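Robots to strip old office PCs at Dimilport, but staff ask who will do the fiddly bits

Computer refurbishing firm Dimilport has confirmed that it will keep its two-armed robot cell running past the end of the trial, despite doubts among the people who work beside it.

The cell, supplied by automation company Fekis, takes parts out of second-hand desktop computers and puts tested ones in. Dimilport told staff in a notice on 18th October that the arms would become "a permanent part of the bench team". The same notice said no jobs would go as a result. It did not say for how long.

There are 30 people on the refurbishing floor. Until the trial began in March, each of them saw a machine through from the first screw to the final test. Under the new layout, 5 of them now spend their shifts feeding the cell: opening cases, loading trays, and finishing whatever the arms have left.

Dimilport says the cell handled 3,660 machines during the trial. The figure has been repeated in both of the firm's statements, and it sounds like a lot. What neither statement gives is the number that had to be put right by hand afterwards, or how many machines the same staff would have got through in the same months without any help. Asked for both, the firm said the data was "still being looked at".

The workers' association Prolavora, which has members on the floor, said it was not against the robots as such. Its complaint is that the work has been split in an odd way. The arms were brought in to take over the dull, repeated jobs, it said, yet loading trays all day is about as dull and repeated as a job can get. Fault-finding, the part that people liked and were paid a skill rate for, has been moved to a smaller group at the far end of the building.

That skill rate is now the real argument. Staff on the cell have kept it so far, but the notice calls this an "interim arrangement" and promises a review. Prolavora wants it settled in writing before anyone else is moved across. Dimilport would say only that pay talks were private.

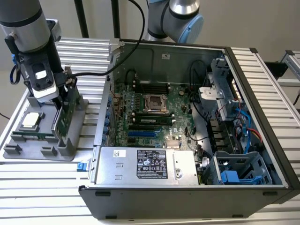
Fekis likes to talk about the cell as if it looks after itself. The work it does depends a good deal on things being laid out neatly beforehand. The processor and the memory module each have their own place in a grey tray next to the case, and the gripper has a single green card to deal with. Old office machines do not always come through the door in such good order – some arrive dusty, some with stripped screws, and plenty with a part nobody ordered. Those still go to a person.

A study of the trial by the consultancy Urbonaitė, paid for by Dimilport, found that staff lifted less and complained less of sore wrists. Those are fair gains and Prolavora accepts them. The study also says that workers "felt positive" about the change, although it spoke to only 2 of those assigned to the cell.

Dimilport has said a second cell is being considered. Staff have asked to see the repair figures first, and have been told they will be shared once the review is complete. No date has been set for it.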